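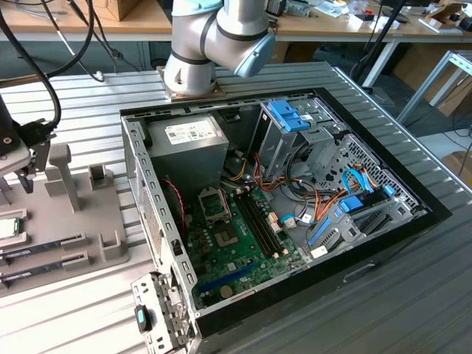 Report of the Visit to the Terier Equipment Recovery Center, Endton

Members of the Endton Business Equipment Association visited the Terier recovery center on Tue 9 November. The visit was arranged to give member firms a clearer picture of what becomes of desktop computers after they leave an office, and to answer questions raised at the March meeting about storage, data and resale. Thirty-nine members attended. Lunch was provided by the host.

Receiving area

The tour began at the loading dock, where equipment arrives on pallets from offices, schools and clinics in the region. Staff weigh each pallet and attach a numbered tag to every unit. The center had received 523 desktop computers in the four weeks before the visit, of which 496 had already been tagged and entered in the stock system. The remainder stood on two pallets near the dock door.

Members were asked to note that monitors, printers and cables should be packed separately from towers. Mixed pallets take much longer to sort, and the center now charges a handling fee for them. Several members said they had not been aware of this. The fee schedule is available from the association office on request.

Opening and inspection

The part of the visit that drew the most questions was the inspection area. A desktop tower is laid on its side, the side panel is taken off, and the inside is checked before any decision is made about repair, reuse of parts or scrap. Our guide explained the order in which the work is done at Terier.

The power supply is looked at first. Its label gives the ratings and certification marks needed for the record, and a unit with a missing or unreadable label is not resold. The processor and memory come next. Many towers arrive with an empty socket and empty memory slots, as some owners remove these parts before disposal. Such a tower is still accepted, but it is recorded as incomplete and its value is reduced accordingly. The guide asked that the lever on an empty socket be left closed and that nothing be stored loose inside the case.

The coin-cell battery on the main board is removed by hand and placed in a separate container. Optical drives and hard drives are taken out after the power and data cables have been disconnected. Many of the cases handled at the center use colored plastic latches and rails in place of screws, and the staff spoke well of these designs. A drive held on rails can be released in a few seconds, while one held by worn screws may take several minutes.

Steel frames and outer shells that cannot be reused are sent for shredding. Cables are sorted by type. Sound power supplies and optical drives are tested and placed in the parts store, which members were able to walk through at the end of the tour.

Handling of data

All hard drives are removed and logged against the number of the computer in which they arrived. Drives are either erased and tested or destroyed, according to the instructions of the owner. A certificate is issued in both cases. The guide stated that 79 drives had been destroyed at owners' request in the previous week.

Two members asked whether a firm could witness the destruction of its own drives. This is permitted by appointment, and a charge applies. Members who require this service should say so when booking a collection, as it cannot be added after the pallet has been received.

Parts store and resale

The parts store occupies the rear of the building. Shelving was supplied by Bozkurt, and stock is tracked with the Breltimico inventory system, which prints a label for each part as it is entered. Members saw a short demonstration of a search for a replacement drive cage. The part was found on the shelf shown by the system.

Complete computers are sold in small lots to schools and local firms with a limited warranty. Single parts may be bought over the counter on weekday mornings. Prices were posted at the counter and appeared reasonable, although memory was in short supply and some of the older types were out of stock.

Remarks

The building was clean and well lit. The noise from the shredding room made it difficult for members at the back of the group to hear the guide, and a smaller group size is suggested for any later visit. Parking was limited, and members traveling together are encouraged to share vehicles.

The association thanks the management and staff of Terier for their time. Members wishing to join a second visit, planned for March, should give their names to the association office. Closed shoes are required in all work areas, and bags must be left at the front desk.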